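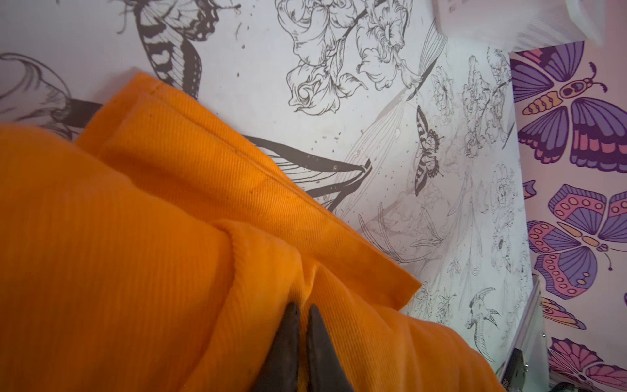 Minutes, Hilline Street block supper planning, Thu 8 August. I took notes again, so blame me for the spelling. We started with tables, and it took most of the first hour (as usual!). Pushpa Joshi wants orange cloths on all of them, the twill kind with a proper hemmed edge, and after last year's paper ones that blew into the Dantas parking lot, I'm all for it. The other choice was plain white from Rekent, which is cheaper, but they want a deposit. We voted orange. Two people abstained and one was getting coffee.

## Food

- We're planning for 80 people, same as last time, and some 15 of them will be kids.
- Pushpa is making the big pot of chickpeas – yes, the mild one and the hot one, and I will label them this time.
- Dantas will let us use their ovens until 2 in the afternoon. I'm dropping off the trays.
- Still no dessert list. Please write your name down, and please not all brownies!

## Money

We have $40 left after the street permit, so the band is out unless they'll play for supper. I said I'd call them. Skirum will lend us folding chairs free if we pick them up and bring them back clean, and I offered my truck before I really thought about it.
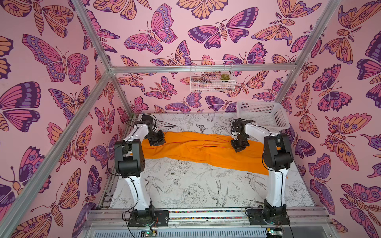
## Still to do

- Ask the city about parking signs – me, this week
- Cloths ordered and hemmed edges checked – Pushpa
- Rain plan: we talked in circles and put it off to September

Next meeting is at my place, side door please, the front one sticks.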